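Stotcombe Food Board > Eating out > Night market pies, worth the queue?

marrowfat_17
Went to the Stotcombe night market for the first time since it moved to the bus station car park. Four of us, arrived at 6pm. The Kesorell pie van already had a queue back to the ticket machine. We waited, got two lamb and two cheese and leek. Good pastry, filling a bit salty. I'd go again but earlier.
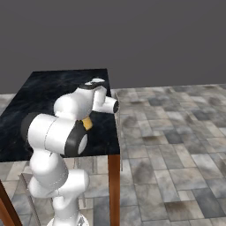
Re: Night market pies, worth the queue?

tidewrack
Salty is right. I think they changed the gravy in September. The cheese one used to be better too. I go to the Qudah stall at the far end now. Flatbreads done to order, 15 minutes at most even when it's busy, and they'll leave the pickles off if you ask.

oldgasworks
Don't agree about the gravy. Had the lamb last week and it was the same as ever. Qudah is fine but the portions have shrunk and the price hasn't.

tidewrack
Portions looked the same to me. Are you getting the small one? They put a second size on the board and it's easy to order the wrong one.

oldgasworks
Possibly. I just say "a chicken one" and take what I'm given.

marrowfat_17
Will try Qudah next time. What do people do about drinks? We only found the coffee van and my two wanted something cold.

pennybun
There's a juice stand round the back by the Tivton road exit. Orange or mango, no ice unless you ask. They take cards now.
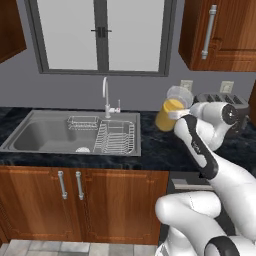 It's easy to miss as there's no sign facing the main rows. Go past the doughnuts and turn left. Get your drinks first, then join the pie queue, or you'll be eating dry pastry while someone goes off to look for it.

oldgasworks
Mango is too sweet for me. Orange is all right.

tidewrack
Parking tip for anyone driving in: the library car park is free after six and it's a short walk.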